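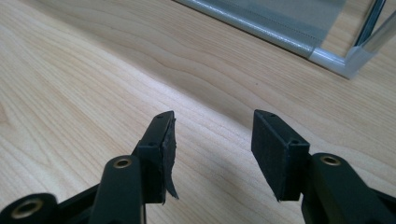

Saturday, 9 a.m. One table, mostly cleared. Please admire the grain while it lasts.

The project for today is shoes. Small shoes. The kind that migrate from the door to the hall to the exact spot where your bare foot lands at 2 in the morning.

I have owned about 18 shoe storage products in my adult life. The last one was the Memon, a hanging fabric thing with pockets. It held shoes the way a hammock holds bricks. It has gone to live with my sister, who was warned.

So now there's a rack. Two tiers, metal rods, gray shelves, rounded corners. I've put it up on the table because I am past the age of making decisions at floor level.

Top shelf first. Everybody starts with the top shelf and everybody gives up before the bottom one.

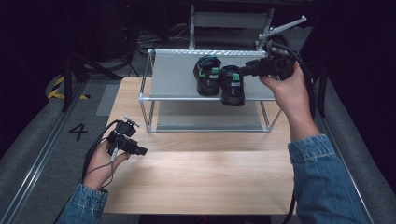
3/12

Black pair, green tabs, toes facing out. I know there are heels-out people. They post at length about it in the Bristden group, which has 2000 members and one opinion.

My case for toes out: you can see what the shoe is. My case against: the right one is already creeping over the front rail like it has a bus to catch.

Also, why does every kid's shoe have a sole like a truck tire? These chunky little things take up as much shelf as mine do – and mine are for a grown adult with arches and regrets.

Quick note on shelf height, because someone always asks. Sneakers on top, sandals below. Boots go in the closet until they learn to behave.

The Vunano people will tell you to sort by color. Ours would be black, black, black with a bit of green, and black. Very restful. Useless at 7:40 on a school morning.

I sort by how annoying they are to put on. Anything with a buckle goes at the back. Anything with a hook-and-loop strap gets the good spot, up front, with honors.

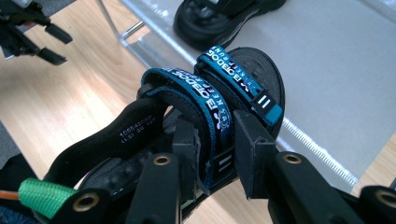
Current champion of the good spot. Two straps, teal, and one of them says KEEP. So I'm keeping it.

I do like that the bumpy footbed will be storing most of the playground by the end of June. I've stopped fighting this and started putting a tray underneath.

Still undecided: whether the rack lives by the front door or in the hall where the Dasau bench used to be. The bench was also for shoes. We sat coats on it.

Going with the hall. Taking bets on how long the bottom shelf stays a shoe shelf before it becomes a mail shelf.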